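## Sorting the odds and ends, by Olga Fonseca

Those of you who came along to the Brastham sorting morning will know how much we got through, and those of you who didn't will have heard from somebody by now (we do talk). For the rest, a little catch-up, with a cup of tea if you have one handy.

It began, as these things do, with a cupboard. Ours is the tall one at the end of the corridor, and over the years it has become the place where everything goes that hasn't got a place: plastic tools, toys that came in with a box of something else, lids, hooks, a great many bits that must once have belonged to other bits. Shirin Shirazi opened it before the summer looking for a roll of tape and had to lean on the door to get it shut again. So we set a date, cleared a table, and said that everything in there would pass through a tray before it went anywhere else.

I was doubtful about the tray, I'll admit. My own way of sorting at home is to tip the lot on the carpet and then feel tired. But a tray with a good raised rim does keep things together, and it makes you look at a small heap at a time, a few objects, and decide about those before you fetch any more. Ours had seen plenty of use before it came to us and I wouldn't have wanted to eat off it, but for old tools and soft toys it did beautifully.

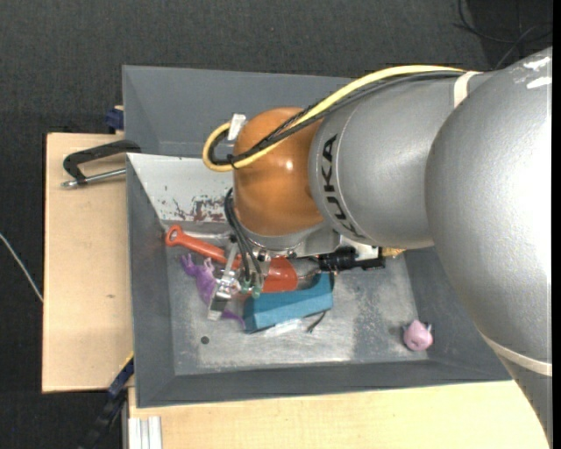 Bevan Brunton wrote in afterwards to say that he'd have kept the toys and the tools apart from the very start, in two trays, because a toy that has sat among tools wants a good wash before any child gets near it, and it's easy to forget which ones have and which haven't. Point taken, Bevan! We shall try it your way in December, when we do the shelf above.

Meanwhile, do have a think about your own cupboards. We settled on 5 labelled boxes in the end: keep, mend, wash, give away and don't know. The last of these filled up first, and Gonçalo Serrano has kindly taken it home to go through in the evenings. If you are missing the handle of anything, or the other half of anything, please ask him before you buy a new one. The giving-away box has gone over to the Rocha hall, where Inês Moreira is glad of anything that is clean and in one piece, and the mending box is by the kettle for whoever feels handy.

We could still do with a few more boxes with lids, the shallow sort if possible, and some old towels for drying things on. Leave them on the bench inside the side door with a note saying they are for sorting, or they'll end up in the cupboard.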